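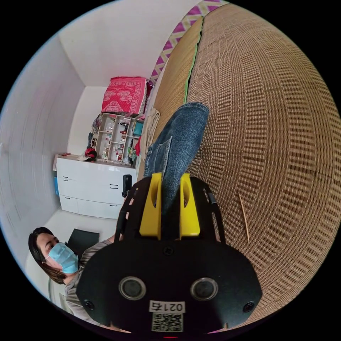
The coat came to Eero Kuusisto from his uncle, along with a coffee can of spare zipper pulls and the lease on the shop in Warham. It was a work parka, canvas over quilting, cut long for men who stood on docks in winter. His uncle had worn it for 13 years and mended it every May, when he could spare it. Eero did alterations and repairs on work clothes. The parka was brown. He lost it constantly.

He was looking for it on the morning the woman from Chatzigeorgiou came in. Chatzigeorgiou ran the cold storage plant out past the rail yard and bought its freezer suits by the box. She had one over her arm.

"The zipper," she said.

He laid the suit out and ran his thumb down the teeth. Nothing was wrong with the zipper. The storm flap behind it had been sewn too close, so the lining got into the slider every time.

"How many of these have you got?"

"All of them are like this."

"How many is all of them?"

"686," she said. "We have three plants. The one in Trarkedville is the worst. They cut the flaps off with box knives."

He told her that was a bad idea, that the flap kept the wind out, and she said the men knew that and did it anyway. They had to get the suits off to eat lunch. He told her to leave it with him and come back Friday.

After she left he picked out the flap seam, moved it over by the width of the presser foot, and sewed it down again. Then he put the suit on over his clothes and ran the zipper up and down in front of the mirror until he was sweating. It didn't catch. He took the suit off and wrote the time on a pad. The whole job had taken most of an hour. He did the arithmetic for 686 suits and put the pad in a drawer.
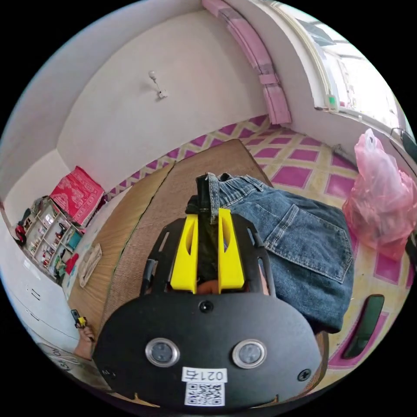

His uncle had never taken a plant job. He said a plant would eat a small shop and then ask where the rest of it was. He liked one customer at a time, a man with one coat, and he liked to see the man put it on. Eero thought of this while he worked through the regular pile that afternoon. There were two pairs of coveralls from Meditden with the knees gone, and a vest that smelled of diesel. There was a folded pair of blue jeans, and he spent longer than he should have at the waistband, where the last person to repair it had used thread for shirts. He did it over with the heavy stuff. The man would pay 5 dollars for it, and would say that was high.

It snowed on Thursday. He found the parka under the cutting table, where it had slid behind a bolt of canvas, and wore it home. The cuffs were going again. His uncle had bound them in leather the last time, and the leather had held and the canvas around it had worn away, so that the binding hung from a few threads at each wrist.

The woman came back when she said she would. She tried the zipper herself, fast, then slow, then with a work glove on.

"That's it," she said. "That's all it was?"

"The seam was in the wrong place."

"Can you do them?"

He had meant to say no. He had it ready. He looked at the suit on the counter and thought about the box knives.

"I can do Trarkedville," he said. "Send me the ones they haven't cut. If they've cut it, I have to make a new flap, and that's more."

"And the other plants?"

"Ask me in the spring."

She wrote something down. She wanted a price, and he gave her one, and she didn't argue, so he knew it was too low. She shook his hand and said the truck could come Monday.

When she was gone he cleared the back shelves down to the wood and oiled both machines. He moved the Meditden coveralls up front where he would see them. Then he hung his uncle's parka on the nail by the door and stood there with the seam ripper. It was getting dark and the street was white. He sat down, pulled the left sleeve into his lap without taking the coat off the nail, and began cutting the leather away from the cuff.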